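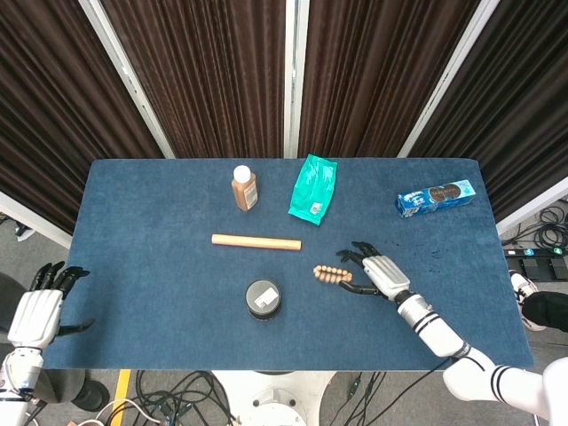 Dogbe asks whether cold brew concentrate keeps longer if you dilute it before bottling. No. Diluting raises the water and does nothing useful for the acidity. Keep it strong, keep it cold, dilute in the glass.

Fiifi Amegashie
Oct 9, 2024

2/ Same question came up under the Skeltthorpe post, so I'll put the whole method in one place. Grind coarse, like raw sugar. Finer grinds extract faster but clog the filter, and you lose more liquid to the sludge than you gain in strength.

3/ My batch is 1000 ml water to 117 g coffee. The grounds hold back a good share of that water. Squeezing the bag gets some of it out, along with silt and bitterness. I let it hang.

4/ Time: overnight in the fridge, longer if the kitchen schedule demands it. I ran the Emley beans at 12 hours and again at 18. The second was heavier and flatter. Most of the difference disappeared once I added milk.

14 shares · 27 comments

5/ Water matters more than the brewer. Mine is hard, and the coffee came out chalky until I started mixing in filtered. Half and half was enough. Fully softened water tasted thin — try it before you buy a cartridge subscription.

6/ Filtering: mesh first, then paper. Rinse the paper. The second pass is slow, up to 60 minutes for a full batch, and stirring it makes it slower. Start it before dinner.

7/ Storage. Clean bottle, filled close to the top, cap on tight, back of the fridge and not the door. Label it with the brew date. I finish a bottle within a week. The flavor goes stale before I have to think about anything else.

8/ Milk shortens that a lot. If you premix, treat it as milk and drink it in a day or two. Sugar is fine to add early, but make a syrup first. Granulated sugar sits on the bottom.

9/ Rorkance asked about reusing grounds. I tried a second steep at the same ratio and got brown water with a papery finish. Compost them.

10/ Next one is in November, on decaf, which needs a different ratio. Corrections to the numbers in 3 and 6 are welcome if you measured yours.

Contact · © Fiifi Amegashie · Back to top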